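3. 教示データの収集

3.1 対象作業

本研究で扱うのは、通信機器ラックにおけるLANケーブルの挿抜作業である。作業者は指定されたポートから既設のケーブルを抜き、別のポートへ差し替える。人間にとっては数秒で終わる作業だが、ロボットにとっては三つの点で難しい。第一に、RJ45コネクタとポートの隙間が小さく、わずかな傾きでも挿入の途中で引っかかる。第二に、コネクタの透明樹脂は照明を強く反射し、カメラ画像から先端の位置を安定して求めにくい。第三に、ケーブルの張力が把持姿勢に影響し、同じ指令値を与えても先端の向きが試行ごとに変わる。

これらの条件をすべて幾何モデルとして記述することは現実的でないため、人間が操作して作業をやって見せ、その軌道と画像から方策を学習する模倣学習の枠組みを採用した。教示の方法としては、操作者がアームを直接手で動かす直接教示と、離れた位置から操作装置を介して動かす遠隔教示の二種類を用意し、同じ作業について両者を比較した。

3.2 装置

アームは6軸の協働型で、先端に平行二指グリッパを取り付けた。指の内側には鋸歯状の把持パッドを貼り、ケーブルの外被を滑らずに保持できるようにしている。パッドを貼らない初期の構成では、挿入時の反力でコネクタが指の間で回転する失敗が多かった。

手首部にはカメラを固定し、指先とその前方を撮影する。カメラはラックの縦方向が画像の横方向になる向きで取り付けた。この向きでは、グリッパを挿入方向に進めたとき、指先が常に画像下部の同じ位置に写る。画像を回転させる前処理は行わず、学習時も実行時もそのままの向きで入力した。

遠隔教示には、片手で持つ操作装置Dadulo を用いた。装置の位置と姿勢の変化がアーム先端の速度指令に変換され、グリッパの開閉は人差し指のトリガで行う。操作者はラックから離れた机に座り、手首カメラの映像だけを見て操作する。直接教示では、アームを重力補償モードに切り替え、操作者が手首部の取っ手を握って動かした。この場合も記録される画像は手首カメラのものであるが、操作者自身はラックを肉眼で見ることができる。

実験用のラックはLavorleyの検証室に置かれたもので、スイッチのほかに他の機器も搭載されている。背景や隣接する機器は覆わず、実際の運用に近い状態のまま撮影した。

3.3 手順

操作者は5名で、このうち2名はロボットの操作経験がない。各操作者は両方の教示方法について練習を行った後、本番の記録に入った。順序による影響を避けるため、どちらの方法を先に行うかは操作者ごとに入れ替えた。

一回の教示は、グリッパがケーブルを把持した状態から始まり、コネクタの爪がポートに掛かった時点で終わる。終了の判定は記録係が行い、軽く引いて抜けないことを確認した。挿入に失敗した場合でも、操作者が自力でやり直して完了した教示は残した。やり直しの動作には、先端がずれた状態から復帰するための情報が含まれるためである。ケーブルを落とした教示、およびポートを間違えた教示は除外した。

収集した教示は全部で2,030件である。このうち215件を上記の基準で除外した。残りの教示から検証用に116件を分け、その他を学習に用いた。画像、関節角、グリッパの開度は同じ時刻に揃えて記録し、手首の力覚センサの値も併せて保存した。ただし、力覚の値は本節の方策には入力していない。

3.4 教示方法による違い

遠隔教示では、操作者の多くがポートの手前で一度アームを止め、映像上でコネクタと開口部の位置を合わせてから前進させた。直接教示ではこの停止がほとんど見られず、手前から挿入までが連続した一つの動作になる傾向があった。所要時間は直接教示のほうが短いが、その軌道を学習した方策は、ポートの縁にコネクタを押し当てたまま進もうとする失敗を起こしやすかった。操作者は肉眼で奥行きを判断しており、その判断の根拠が手首カメラの画像に十分現れていないことが原因と考えられる。

図3に、手首カメラで得られた画像を示す。黄色のケーブルが左右の指の間に保持され、透明なコネクタが機器の側を向いている。コネクタは青いスイッチの下側のポート群の端に近く、この程度まで接近すると、樹脂の反射が画像上で明るい領域として現れる。先端の輪郭はこの領域に埋もれやすいため、遠隔教示の操作者には、輪郭よりも指のパッドとポートの列の位置関係を見て合わせるよう指示した。 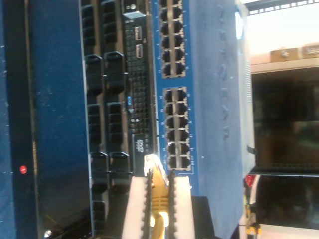
図3　手首カメラの画像。二指グリッパが黄色のLANケーブルを把持し、コネクタをスイッチ側に向けている。ラックの縦方向が画像の横方向に対応する。

操作者からの聞き取りでは、画像の向きに慣れるまでに時間がかかったという意見が複数あった。特に、操作装置を上に動かしたときに映像内の機器がどちらへ流れるかが直感と合わないという指摘である。そこで、練習の段階に限り、装置の移動方向を示す矢印を映像に重ねて表示した。本番の記録では矢印を消しているため、学習用の画像には含まれない。

直接教示に固有の問題として、操作者の手が手首カメラの視野に入ることがあった。実行時には手が写らないので、手が入った区間は目視で確認し、学習から除いた。この確認は二人で独立に行い、判断が分かれた区間は除外する側に揃えた。

次節では、両方の教示を混合した場合と、それぞれを単独で用いた場合の方策について、未学習のポート位置における挿入成功率を比較する。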